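Filed under: Controls & Software / Inspection Records

Pre-Session Software Checklist, Modthorpe Station 5
Inspection date: 12th December
Inspector: Vlastimil Kubíček

1. Controller build matches the release register. PASS.
Comment: Ovetti build 37 on both channels.

2. Left and right gripper streams share one clock. PASS WITH COMMENT.
Comment: Offset was 5 ms at startup. The limit is 35 ms. Recheck after any restart.

3. Recording stops when either stream drops. FAIL.
Comment: The right channel was disabled in software and the recorder kept writing for 150 frames. Station is not released for cloth-folding sessions until this is corrected – see item 5.
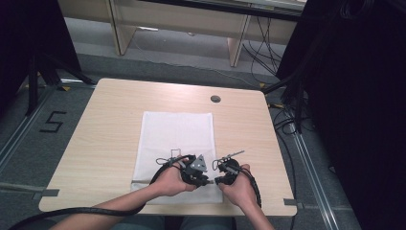

4. Pose tracking holds when the gripper tips come close together. PASS.
Comment: The Hsiao tracker kept the two tips separate throughout. Labels were not swapped. The same test failed in June under the earlier filter settings, which must not be restored.

5. Corrective action assigned. OPEN.
Comment: Watchdog patch requested from the Elon tooling group. Item 3 is to be repeated in full once the patch is installed – a partial repeat will not be accepted.

Release status: HELD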